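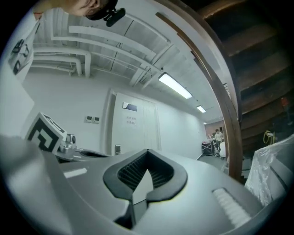 Die Pflege offener Decken wird in Ratgebern zur Raumpflege meist in einem Nebensatz behandelt. Für Arbeitsräume ohne abgehängte Decke ist das zu wenig, wie die Verfasserin dieser Seiten im vergangenen Herbst feststellen musste. Wo lange weiße Balken schräg über den Köpfen verlaufen, wo an der Seite weiße Rohre mit Winkelstücken in die Wand abknicken und drei Leuchten mit Leuchtstofflicht an der Decke sitzen, gibt es viele Flächen, auf denen sich Staub ablegen kann und die von unten kaum einzusehen sind. Der nachfolgende Beitrag fasst zusammen, wie in dem Arbeitsraum in Narkmont verfahren wurde, welche Mittel sich bewährt haben und welche Punkte offen geblieben sind.

## Ausgangslage

Der Raum wird seit mehreren Jahren als Werk- und Arbeitsraum genutzt. Die lichte Höhe beträgt 291 cm, unter den Balken sind es 268 cm. Diese Maße sind für die Reinigung von Bedeutung: Die Unterseiten der Balken lassen sich mit einem verlängerten Stiel bequem erreichen, die Felder dazwischen dagegen nur vom Tritt aus, und die Oberseiten der Rohre auch dann nur mit abgewinkeltem Werkzeug.

Bis zum Oktober war die Decke nie als eigene Aufgabe geführt worden. Gereinigt wurden Boden, Tische, Fensterbänke und die Regale bis Griffhöhe. Anlass für die Änderung war eine Lackierarbeit, auf deren noch weicher Oberfläche sich über Nacht feiner Staub abgesetzt hatte. Die Fenster waren geschlossen, gefegt worden war am Vortag gründlich. Ein weißes Tuch, über eines der Rohre gezogen, beantwortete die Frage nach der Herkunft.

## Vorbereitung des Raumes

Vor Beginn wurden alle beweglichen Gegenstände, soweit möglich, an die Fensterseite gestellt und mit alten Bettlaken abgedeckt. Folie wurde zunächst ebenfalls verwendet, hat sich aber als ungeeignet erwiesen: Der Staub rutscht darauf beim Abnehmen zusammen und fällt an der tiefsten Stelle zu Boden. Ein Laken hält ihn fest und kann anschließend im Freien ausgeschlagen und gewaschen werden.

Die Beleuchtung wurde am Vorabend ausgeschaltet und die Sicherung herausgenommen. Gearbeitet wurde am Vormittag bei Tageslicht. Wer diese Arbeit im Dezember nachholen möchte, sollte sich auf ein kurzes Zeitfenster einstellen oder eine Stehlampe aus einem anderen Stromkreis heranziehen.

Bereitgelegt wurden:

- ein standfester Tritt mit Haltebügel (Modell Allden, seit langem vorhanden)
- ein Teleskopstiel mit Staubwedel, Kopf abwinkelbar
- zwei Eimer, einer für klares Wasser
- 9 Baumwolltücher, hell
- Handschuhe, Schutzbrille, Kopftuch
- ein Staubsauger mit weicher Bürstendüse

Die Schutzbrille ist keine Übertreibung. Bei Arbeiten über Kopf fällt alles nach unten, und der Blick geht zwangsläufig nach oben.

## Reihenfolge der Arbeiten

### Deckenfelder und Balken

Begonnen wurde mit den Flächen zwischen den Balken, und zwar trocken. Weiß gestrichene Decken vertragen Feuchtigkeit je nach Anstrich sehr unterschiedlich; auf einer Probefläche hinter der Tür hinterließ das feuchte Tuch einen grauen Hof, der erst nach dem späteren Ausbessern verschwand. Mit der Bürstendüse war das Ergebnis gleichmäßig.

Die Balken wurden in Längsrichtung abgesaugt, zuerst die Seitenflächen, dann die Unterseite. In den Ecken, in denen Balken und Decke zusammenstoßen, saßen Spinnweben, die sich mit dem Wedel aufwickeln ließen. Es empfiehlt sich, den Wedel dabei zu drehen und von Zeit zu Zeit vor der Tür auszuklopfen.

### Rohre

Für die Rohre war der größte Zeitanteil aufzuwenden. Auf den waagerechten Strecken lag der Staub an der Oberseite in einer geschlossenen Schicht, die sich teilweise wie Filz abheben ließ. Darunter haftete ein dünner, leicht klebriger Belag. Dieser wurde mit lauwarmem Wasser und einigen Tropfen Spülmittel gelöst, anschließend wurde mit klarem Wasser nachgewischt und trockengerieben.

Die Winkelstücke verlangen Geduld. An den Übergängen bleibt in der schmalen Kante stets ein Rest zurück. Bewährt hat sich ein Streifen aus einem alten Geschirrtuch, der um das Rohr gelegt und an beiden Enden hin- und hergezogen wird, ähnlich wie beim Polieren eines Schuhs. An der Wandseite ist hierfür wenig Platz; dort wurde ein flacher Pinsel verwendet.

Auf Rohre darf kein Gewicht gebracht werden. Auch das kurze Abstützen mit der Hand sollte unterbleiben, desgleichen das Aufhängen von Eimern, Kabeln oder Kleiderbügeln. Letzteres war in dem Raum leider über längere Zeit üblich und ist nunmehr abgestellt.

### Leuchten

Die Leuchten wurden zuletzt gereinigt, in vollständig abgekühltem Zustand und bei weiterhin herausgenommener Sicherung. Abgewischt wurde nur außen, mit einem nebelfeuchten und danach mit einem trockenen Tuch. Das Öffnen der Gehäuse und der Tausch der Leuchtmittel waren nicht Gegenstand dieser Arbeiten und werden im Frühjahr durch einen Fachbetrieb erfolgen.

Der Unterschied in der Helligkeit war nach dem Wiedereinschalten deutlicher als erwartet. Insbesondere an der Werkbank, wo zuvor regelmäßig eine zusätzliche Klemmlampe in Gebrauch war, genügt für gröbere Arbeiten jetzt das Deckenlicht.

## Ausbesserung des Anstrichs

Nach der Reinigung traten einige Stellen hervor, die vorher im allgemeinen Grauton untergegangen waren: feine Risse neben einem Balken, zwei abgeplatzte Stellen in Türnähe und der erwähnte Hof auf der Probefläche. Ausgebessert wurde mit matter weißer Innenfarbe von Løken, von der noch ein angebrochener Eimer vorhanden war. Der Farbton trifft den Bestand bei Tageslicht gut. Unter Kunstlicht ist aus flachem Winkel ein leichter Unterschied zu erkennen, der hingenommen wird.

Für die Rohre wurde auf einen neuen Anstrich verzichtet. Der vorhandene ist intakt.

## Anmerkung zum Staubwedel

Auf mehrfache Nachfrage zum verwendeten Gerät: Es handelt sich um den Wedel der Reihe Hero mit auswechselbarem Bezug. Der Bezug nimmt Staub gut auf und übersteht die Wäsche bei niedriger Temperatur. Weniger überzeugend ist das Gelenk, das sich bei voll ausgezogenem Stiel unter leichtem Druck verstellt. Ein darübergezogenes Stück Fahrradschlauch hat Abhilfe geschaffen. Eine Kaufempfehlung ist hiermit nicht verbunden, der Wedel wurde regulär erworben.

## Künftiger Turnus

Für den Raum gilt ab sofort folgende Regelung:

| Bereich | Abstand | Verfahren |
|---|---|---|
| Balken, Deckenfelder | 6 Monate | trocken, Bürstendüse |
| Rohre, Oberseite | 6 Wochen | Wedel, trocken |
| Rohre, vollständig | 6 Monate | feucht, nachtrocknen |
| Leuchten, außen | 6 Monate | nebelfeucht, stromlos |

Der kurze Abstand bei den Rohren mag streng erscheinen. Er ergibt sich aus der Beobachtung, dass bereits gegen Ende November wieder ein sichtbarer Belag vorhanden war, was mit den in dieser Zeit angefallenen Schleifarbeiten zusammenhängen dürfte. Sollte sich der Abstand als zu eng erweisen, wird er im Sommer angepasst.

Vor jedem Lackieren wird künftig zusätzlich ein Tag Ruhe eingehalten. In dieser Zeit wird im Raum weder gefegt noch gesägt, und der Wedel bleibt am Haken.

## Offene Punkte

Ungeklärt ist bislang, wie die Rückseiten der Rohre an den Stellen zu reinigen sind, an denen der Wandabstand keinen Finger breit ist. Versuche mit einem Pfeifenreiniger verliefen unbefriedigend, eine Flaschenbürste war zu dick. Hinweise aus der Leserschaft werden gern entgegengenommen und in einem Nachtrag berücksichtigt.

Stand: 2022-12-14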